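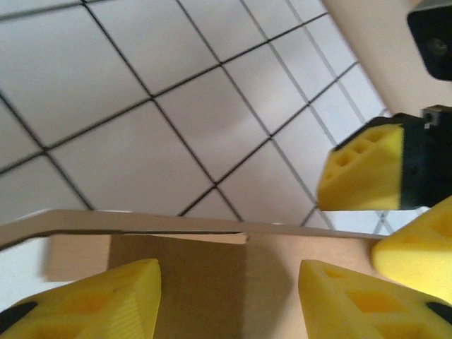

Triltari is finally out on Blu-ray from us here at Farkinetti, and I've been grinning about it since the cartons came in. If you missed it in 2016 (nearly everyone did), it's Ognjen Popescu's slow, wet, nerve-shredding movie about a mountain town and the reservoir sitting over it, and it has never had a proper disc before. I'm fussy about discs. Thin black lines on pale squares, running away from you at a slant until the squares get small and the light on one side turns the lines gray, will trip up a lazy encode every time, and you get crawling, shimmering edges all over the place. Triltari has a whole pump station full of tile, so I made the encoding people redo that reel until the lines sat still. They were very patient with me!

Quick version for those who already know they want it: one Blu-ray, one DVD, a fat booklet, a reversible sleeve, region free. We pressed 1000 and there won't be a second run with the booklet. As I write this there are 769 left in the stockroom.

About the movie

An engineer called Ilka comes home to sell her mother's house and gets talked into looking at a gauge that keeps giving the wrong number. That's really the first half hour. Popescu takes his time, and you get to know the bakery, the bus driver, the awful brother-in-law, so when the siren goes off you care about every single one of them. I've watched it more times than I should admit and I still talk to the screen during the bus part.

It's a disaster movie made with hardly any disaster money. The flood is mostly sound. Play it loud if your neighbors are the forgiving kind.

The picture and sound

The transfer comes from the original digital files, graded again with Popescu sitting in. He wanted the night scenes darker than the streaming version and I was nervous about that, but he was right - you can see faces now and the hills finally look like hills. Sound is 5.1 with a stereo track as well, both lossless. On my own little setup at home I actually prefer the stereo, so don't feel you're missing out if you only have two speakers.

English subtitles are brand new. The old ones skipped half the jokes (there are jokes!) and called the reservoir a lake. There are also English subtitles for the hard of hearing, with the radio announcements written out in full.

Extras

Commentary by Ognjen Popescu, in English, recorded in one go with a bad cold
16 minutes of deleted scenes, including the wedding
Pornura, his student short, about a man who repairs sirens
Trailer, plus the strange one made for television
Booklet with an essay, location sketches and the call sheet from the worst night of the shoot

The DVD has the movie and the trailers only. We ran out of room.

Sleeve

Essien drew the new cover, the one with the empty bus. Flip it over and you get the old festival poster. I went back and forth over which should face out and ended up going with the bus. The case is clear, so whichever side you don't pick shows through on the inside.

Ordering

Orders placed before 2 in the afternoon go out the same day, in a cardboard mailer with corners that have survived my own mail carrier. If yours turns up with a cracked case, write to me and I'll send an empty one, no need to return anything. A few people in June asked for a digital code: sorry, we only hold the rights for disc.

Signed booklets are gone. Please don't ask me for mine, I'm keeping it.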